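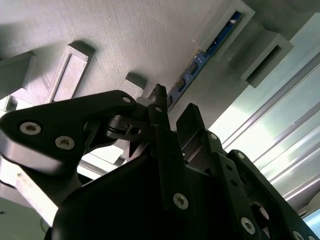 Natby Tabletop Tidying

A collection of short recordings of small everyday jobs done on and around a table: clearing it, setting it, sorting what was left on it and putting things back where they live. Maintained by Hiba Ghanem. Last updated Apr 23, 2026.

What's in it

The current release has 100 recordings spread over 4 activities. Each one begins with the table in some state of disorder and ends when the job is done or given up on (both kinds are kept, and I think the given-up ones are some of the best!).

clear - everything comes off the table and goes to the shelf, the tray or the bin
set - plates, cups and cutlery laid out for one or two people
sort - mixed small items split into containers
pack - items from the table into a bag or box, lid closed if there is one

Sorting is my favorite by a mile. People have wonderfully different ideas about where a rubber band belongs, and the labels try to keep those differences instead of ironing them out.

Folder layout

recordings/ one folder per recording, named by activity and number
stills/ single pictures pulled from the recordings
labels/ one text file per recording
rooms.txt short notes on the rooms and their tables

There are two rooms. Kamau is the bigger one, with a long table and open shelving along one wall. Daher is a narrow kitchen where the table folds down, so the "set" jobs there are tighter and tend to take longer. The longest recording runs nearly 7 minutes and it's a Daher one, of course.

Labels

Every label file has a start line, an end line and a plain sentence for each step, such as "cup moved from table to shelf." We write "container" for anything that holds other things unless the kind really matters. If an item leaves the table and comes back, that's two steps. Wiping the table counts as a step only when the cloth touches it - waving crumbs off by hand goes in the notes field.

Stills aren't labeled one by one. They carry the name of their recording and nothing else, so please check the recording before you decide what stage of the job you're looking at.

Changes since January

Added 60 recordings, most of them sort and pack
Renamed "put away" to "clear" in all label files
Fixed step times in the Daher folder that had slipped by a second
Dropped the "misc" activity and moved its recordings to sort

Known issues

Spoons and forks are mixed up in a handful of older set labels. I'm working through them. Two of the pack recordings end before the lid goes on, and their label files say so in the end line. The Skinik export script still expects the old "put away" name, so run it with the names file from this release.

Sending corrections

Corrections are very welcome, even tiny ones! Give the recording name, the step number and what it should say. If you have a tidying job we haven't covered - a sewing box, a junk drawer, a desk after tax season - write it up in a few lines and add it to wishlist.txt. The junk drawer already has its own section in there, and it keeps growing.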